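讲稿备注:桌面机械臂的摆放规矩与记录习惯
2024年8月5日,Pumley 小组内部分享

(开场先等一等,后排的朋友找到座位再讲。水在讲台右边。)

各位下午好,谢谢大家在这么热的天气里还愿意挤到这间屋子里来听我唠叨。题目听起来有点枯燥,讲规矩嘛,谁都不太爱听。不过我保证今天不念条文,条文都在讲义后面,大家回去慢慢翻,我只挑平时最容易吵起来的几处,跟大家聊聊我们为什么这样写,也听听你们觉得哪里写得不对。

先说来历。去年12月,Selim Gezer 把 Wondach 项目攒下来的记录从头翻了一遍,一共1,471条任务记录,里面有226条没法复现。请注意,我说的是没法复现,跟任务做没做成是两码事。机械臂抓没抓起来,记录里写得清清楚楚,可是物体一开始放在哪儿、朝哪边,没有写,或者写了一句“放在老地方”。老地方是哪儿呢?写的人知道,三个月以后写的人自己也不知道了。(这里通常有人笑,停一下。)

Selim 又往下分了分,这226条里有115条都是同一个毛病:初始摆放没有说清楚。剩下的五花八门,有版本号漏掉的,有随机种子没存的,今天先不展开,有兴趣的茶歇时去找他,他很乐意讲,可能讲得比我还久。

(翻页)

所以我们后来定了4条规矩,我一条一条说,说得慢一点,大家随时打断我。

第一条,先写坐标系,再写物体。原点在哪里,哪边是前,左右以谁为准。以前我们组里有人站在机械臂这边说左,有人站在操作员这边说左,两个人对着同一份记录能争一个下午。现在统一以操作员面向机械臂的方向为准,写在记录的第一行,不许省。

第二条,仿真和实物用同一张表。Ilse Verschueren 当初反对过,她觉得仿真里什么位置都能从程序里读出来,何必再填一遍。后来她自己拿 Jansen 那批旧场景去核对,发现文件还在,加载脚本却换过两次,读出来的数对不上。她现在是这条规矩最坚定的支持者了,哪位要是漏填,她会亲自写邮件给你的,写得很客气,也很长。

第三条,名字要写到能分辨为止。光写“杯子”不行,“左边的杯子”也不行,物体一挪动,左边就变了。名字应该跟着物体走,颜色、大小、编号都可以,一份记录里从头到尾用同一个叫法。

(翻页,图放大,让后排也看得见。)

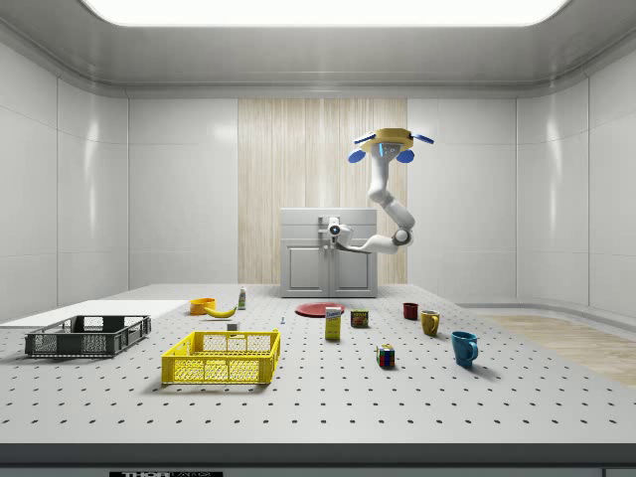
摆放记录的第四条,讲的是动手之前要留一份初始状态,一张图配一张表,两样缺一不可。拿这个仿真台面来练手就很合适:右侧有三只杯子,一只深红,一只芥末黄,一只蓝绿,斜着往前排,要是表里只写“杯子”,指令一下去,谁也说不准该抓哪一只。再看把手,黄色和蓝绿色那两只都朝右,这个朝向就得填进表里,抓取策略对它很敏感,差了一点,结果可能就没法比较了。左前方的两个塑料筐也一样,一深灰一亮黄,样式差不多,说“放进筐里”之前,请先把颜色写上。魔方这类东西更麻烦些,哪一面朝上,我们现在要求单独占一栏。

讲到这里一般会有人问,图都有了,为什么还要表?我的回答是,图给人看着方便,表给程序对着方便,出了岔子两边一比,很快就能找到问题在哪儿。Stasari 那边的同事更进一步,每次复位之后再存一份,我很羡慕,但我们眼下的存储还撑不住,先把开头这一份做好吧。

(如果时间不够,下面这段跳过。)

顺便说一句安全。仿真里机械臂撞了桌子,重新加载就是了,可是习惯会跟着人走到实物旁边去。所以我们要求在仿真里也照样走一遍启动前的检查:工作范围里有没有多余的东西,速度上限设了没有,停止指令试过没有。新来的同学会觉得多此一举,我当年也这么觉得。

提问环节留给大家。表格模板放在共享目录里,文件名以 Pumley 开头,字段想增想减,直接在上面批注,Selim 和我每周都会看。要讲义纸质版的,散场后到前面来拿。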